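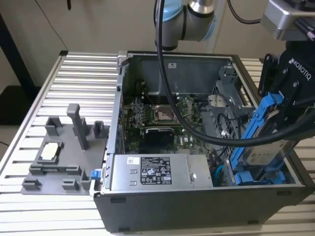
Drive Insertion Task: Demonstration Working Group
Minutes, October meeting, 2:00 p.m.

Present: Dardo Jara (chair), Jamshid Rashti, two operators from the Wurko bench, one from data review
Apologies: Livis liaison

1. Minutes of the last meeting
Accepted with one change. Under item 4, "hand guiding" should read "remote control."

2. Demonstrations so far
Jamshid reported 57 accepted demonstrations of the drive task against a target of 400. All were done by remote control. The hand-guided set is on hold until the Bozsik handle is refitted.

The task is unchanged. The operator brings the drive over the bay in its blue carrier, lines it up with the cage, lowers it and lets go. The tower stays on its side with the panel off. A demonstration ends when the fingers are open and clear of the carrier.

Data review asked that operators stop pausing above the bay for long periods. The pauses are being learned along with the motion. Agreed that a short stop to line up is fine. Anything over five seconds should be marked in the log.

3. Cables
Discussion of cables near the drive bay. Two attempts were thrown out after a SATA cable got caught under the carrier. One operator wanted the cables tied back for all runs. Dardo was against this, as the machines on the Drindovance line will not come with their cables tied. Left as follows: tie back for the first 90 demonstrations, loose after that. The log needs a column for it.

The arm's own cable was also raised. Operators are to check for slack before each block.

4. Wrist view
Operators have been working mostly from the wrist camera on the last part of the approach. The blue carrier sits between the fingers in that view and hides part of what is behind it. Jamshid prefers to line up from the fixed camera first and switch over late. The others switch early. No rule was made, but each operator should keep to one way within a block so the sets can be compared.
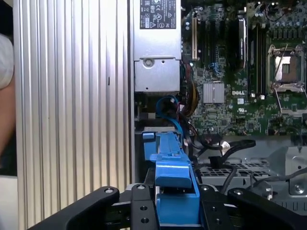
5. Rejected episodes
Episode 1961 was discussed. The carrier went in at an angle and the operator pulled it out and tried again. Data review had rejected it. Dardo asked for it to be kept in a separate recovery set, with any others like it. Agreed.

6. Actions
Jamshid: add cable column to the log and send out the new sheet.
Data review: set up recovery folder, move 1961 into it.
Dardo: ask Bozsik for a date on the handle.
All operators: mark pauses over five seconds.

7. Other business
None. Closed 2:50 p.m.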